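Category: Student Robotics / Kit Reviews

Drernier multi-finger gripper kit, reviewed by Aleksandra Sikora

Our club at Witkowska bought the kit in August for the sorting project. Assembly follows the manual except at the wrist, where the bolts need a longer key than the one supplied.

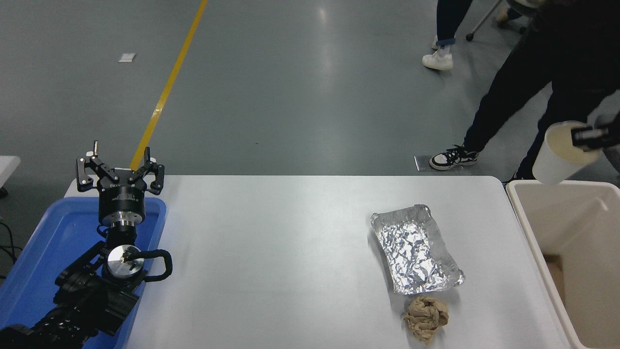

Sorting project: gripper, foil tray, crumpled paper and cup.

Over 300 grasp attempts it held 87 percent of paper cups. Foil trays did worse, at 40. Finger joints loosen and need retightening. Good value for a club.

12 shares | 3 comments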